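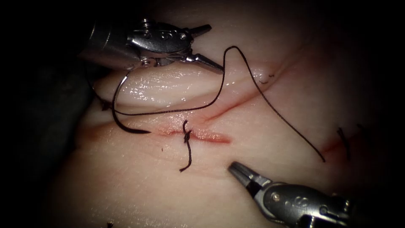

Andri Lüthi wrote in after my last post to ask why I hadn't put the instruments in the budget as a running cost. His shop did what I did the first year, he said: bought the arms, bought one set of tips, and treated the rest like office supplies. They were out of money for tips well before the year ended.

He's right, and I have redone the sheet. I'm putting the new version here for anyone else pricing a suturing bench for the first time.

Quick recap. We are a small lab on the second floor of the Granby building. We have money for one two-arm setup that ties knots on practice pads, plus whatever it takes to keep it going for a year. Three vendors answered our request. One dropped out when they saw the size of the order. That left Vodier and Csonka.

What the quotes leave out

Both quotes list the arms, the controller and the first pair of instruments. Neither one lists a fixed camera mount, wrist cameras, a decent light, or the second pair of instruments you need while the first pair is away for service. The light matters more than I thought. Wet material under a strong lamp throws glare, and the corners go dark. I had a desk lamp on my first list. It's off the list now, and a dimmable ring light is on it.

Csonka charges for training by the day. Vodier folds it into the price but only offers it at their own site, so you pay for travel. On our numbers the two came out close enough that I stopped comparing them.

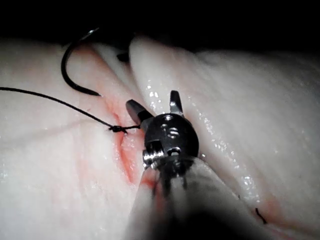 Consumables

This is the part Andri was talking about. I went through our trial log and used real counts.

Pads: we got through 16 in the trial month. A pad can take several stitches along a cut before the edges get ragged, and after that the practice isn't worth much. Purkby sells them by the carton and the price is better if you commit to a year. I haven't committed. I want to see how they store over the summer first.

Suture: 554 lengths in the sheet for the year. We use black on the pale pads so it shows up for the cameras. Training thread past its date is fine for this and a lot cheaper. Ask a supplier before you pay full price.

Needles: we reuse them until the point goes. I set aside $200 and will probably need more.

Instruments: this is the big one. The jaws wear, the cables stretch, and a driver that slips on the needle wastes everybody's afternoon. My first sheet had one spare pair. The new one has a spare pair at the start and another in month seven, as its own line, with a service contract quoted separately. Ask how a use is counted. Csonka counts every time the instrument is attached. Vodier counts hours. If you swap tools often, like we do, that makes a real difference.
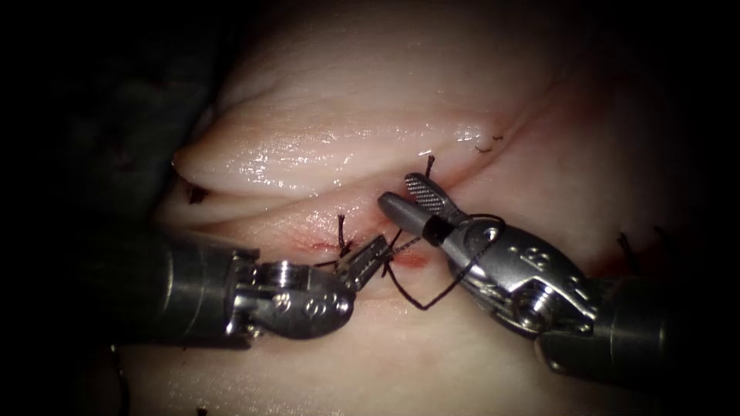
Hermine Holzer thinks I'm still too low on the thread. Her group ties a lot more throws per knot than a surgeon would, she told me, and every failed loop is a length in the bin. She would add a third on top and not argue about it. I moved the number up, though not by a third.

She also asked who is going to cut and sort all this. Fair point. I had no labor in the sheet at all except for the operator. Setting up a pad, threading up, clearing the old tails and logging the run takes longer than tying the stitches does. I've added a part-time student from September.

What I would hold back

I'm not buying the second fixed camera this year. One view from the side plus the wrist views gets us most of what we want, and a second camera means more storage, which is another quote. I'm also skipping the extended warranty on the controller. The arms, yes. The controller has sat there and run without trouble for the whole trial.
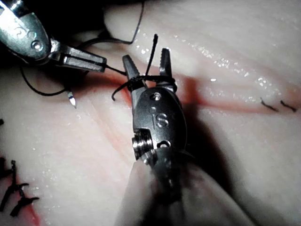
I went back and forth on the rolling base too. It's a nice thing to have if you share a room, but ours stays put, and the money pays for most of the month seven instruments. If we lose the room I may regret it.

The order has to be in by the end of June to land in this year's budget. Vodier's quote is good until then. Csonka's ran out already and I've asked for a fresh one. I'll post the sheet with the final prices once both are back – minus the discounts, which they asked me to keep to myself.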